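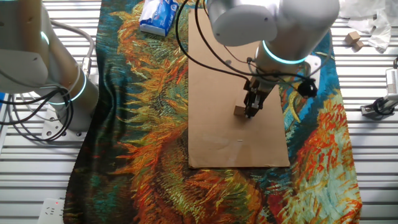

Figure 4.1 A wooden block on plain cardboard, laid over a printed tablecloth.

Chapter 4
Ground, Surface and Object

A covered table presents two separate problems. The first is mechanical: cloth shifts and wrinkles under a load, and a small object set on it may tilt. The second is visual. A busy print competes with whatever stands on it, and the edges of the object become hard to find.

A sheet of cardboard addresses both. It spreads the load over the cloth and supplies a plain ground of a single color. In Figure 4.1 the sunflower print runs from orange and red to dark teal, while the sheet stays tan with a few faint marks. The cost is contrast — a light-brown block on tan board is separated from its ground mainly by shading.

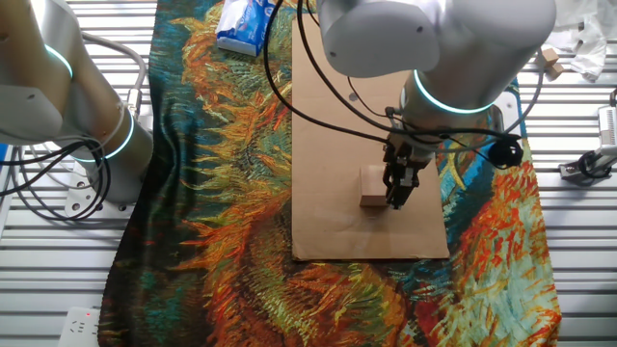
Figure 4.2 Block and cardboard, with a blue and white package on the cloth beyond.

Strickland calls the sheet an intermediate ground, and the term is used throughout this chapter. Section 4.1 defines it. Section 4.2 treats friction between board and cloth, using the Granden tables on page 67. Section 4.3 returns to contrast and compares pale blocks on 2 grounds, one plain and one printed.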